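Ticket: Wivcombe holiday let – hot water dropping out, upstairs shower
Opened by: Syafiqah Oei
Assigned: Ramil Dizon
Priority: high (guests in from 4 pm)
Status: closed, see last entry

07:50 – Syafiqah
Guests left this morning and put in the book that the upstairs shower goes cold after a few minutes, then comes back, then goes again. Kitchen tap fine according to them. Boiler has been showing a fault light on and off, they didn't write the code down. Can you look before the next lot arrive? Key in the usual place.

08:05 – Ramil
On it. Is the pressure gauge in the green? And did anyone touch the thermostat in the hall? Last time it was that.

08:12 – Syafiqah
Gauge looks ok on the photo the cleaner sent in March but that's no use now is it. Don't know about the thermostat. Not there myself till later.

09:40 – Ramil
On site. Notes as I go.
Pressure fine, needle in the green, hasn't moved with heating on.
Thermostat set normal. Not that.
Ran kitchen hot tap ten minutes. Steady. No fault light.
Ran upstairs shower. Hot, then lukewarm, then cold. Fault light came on, boiler clicked off, came back by itself after a bit. So it's repeatable, good.

09:55 – Ramil
Basin tap next to the shower does NOT do it. Only the shower. First thought was the shower valve then, but the boiler is definately cutting out too so it's not only the valve.

10:10 – Syafiqah
Could it be the shower head? Guests in the winter said the flow was weak. I never logged it, sorry.

10:18 – Ramil
Was about to say. Flow is poor. Took the head off, solid with limescale. Boiler needs a minimum flow to stay lit, if the shower is choked it drops under that and shuts off. Kitchen tap pulls loads more so never trips it. Basin tap same.
Ran the hose with no head on – stayed hot the whole time, no light. That's most of the answer.

10:30 – Ramil
Head is in a bucket of descaler. Also cleaned the little filter where the hose joins the bar. Gritty. Pretty sure it's never been out.
Code on the boiler history is 305, four times this week. Manual in the cupboard is for the older model so can't look it up. Does anybody have the right one?

10:44 – Syafiqah
Will look in the Woltilau folder, the paperwork for both houses got mixed up when we moved it all over. Nothing under W. Trying D for Dahlgren, they did the install.

11:02 – Syafiqah
Found it. 305 is "flow below minimum during hot water demand". So that fits.

11:05 – Ramil
Perfect. Also the cold feed valve under the bath was only half open, someone's had it turned down. Opened it fully. Might have been adding to it, hard to say.

11:35 – Ramil
Head back on after the soak. Better but still a few holes blocked, went at them with a pin. Shower ran twenty minutes, hot throughout. Flushed the loo and ran the basin at the same time to be mean to it. Dipped a bit, recovered, no fault light.
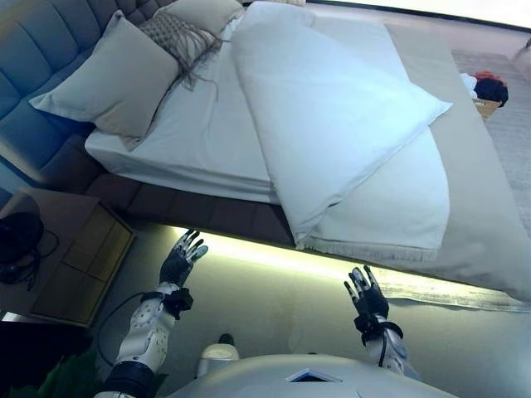

11:50 – Ramil
Cleared the fault history so if 305 shows again we know it's new. Descaler and bucket back under the sink. Bathroom floor mopped, landing carpet has a few drips on it but will dry.
Two things still want doing:
New shower head. This one is on its way out, it'll fur up again by summer.
Scale filter on the cold main. Water's very hard there. Ranesach quoted for one before, don't know what happened to that.

12:04 – Syafiqah
Quote went to the old inbox, I'll chase. Head ordered, coming to the office. Can you fit it at the next changeover? Will put a line in the welcome book telling people to write down any code they see, would of saved an hour.

12:09 – Ramil
Yes fine. Remind me the day before or I'll forget the spanner.

19:20 – Syafiqah
New guests in. Messaged them, two showers so far and both hot. Closing this one, new ticket raised for the head and the scale filter. Reopen if the light comes back.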